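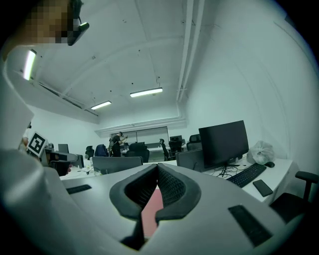
Fluorescent lights, white walls, rows of desks.

Shared office tips – desks, cables and floors

Quick list this time, big room edition. Most of this works at home too, if you have a long desk or two people on one table.

Lights first. Fluorescent tubes bounce off a white desk and by 3 in the afternoon your eyes know it. Turn the monitor so no tube shows in the glass when its off. Can't turn it? Tip the top forward a little. Cheap fix, takes a minute.

Dust the ceiling fittings BEFORE the desks. Not after. I did it after in April and wiped everything twice. Long-handle duster, dry, and leave sprinkler heads alone – call the building people for those.

White desktops. Damp microfiber, one drop of dish soap, dry cloth right behind it. Gray smudges where your forearms rest – baking soda paste, light hand, rinse. No scrub pads, they dull the finish and then it grabs even more dirt. Tried the Panwood wipes too, fine on pen marks, streaky on everything else.

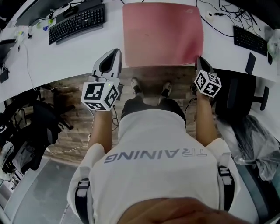
Curved white desk, pink mouse pad, cables at the back.

Curved desks are great for elbows, lousy for cables. Straight trays don't follow the edge. Use short ones, two or three, with a gap at the bend. Kubiak sells a clip-on kind, no drilling. Or hook and loop ties, one every foot or so, and done.

Untangle with everything unplugged. Lable both ends – masking tape, marker. Black cables especially, they all look the same under a desk.

Cable that has to cross the floor? Flat cover, or run it along the wall. Never under a chair wheel. White cable is at least easy to spot on a brown floor, still a trip.

Mouse pads, cloth kind: sink, lukewarm water, bit of shampoo, soft brush. Roll in a towel, lay flat over night. Not the dryer. Pink and other light ones want it once a month, dark ones can wait.

Keyboards – unplug, flip, tap, then a clean paintbrush between the keys. Sticky key, cotton swab barely wet with alcohol.

Small stuff that piles up by the keyboard goes in one shallow dish. Dish full = empty it, don't get a second dish.

Wood-look floors, vacuum first with the brush head, then a mop wrung out hard. Puddles get in the seams. Black shoe scuffs come off with a pencil eraser.

More next time, chair wheels probably. There's a lot of hair in there.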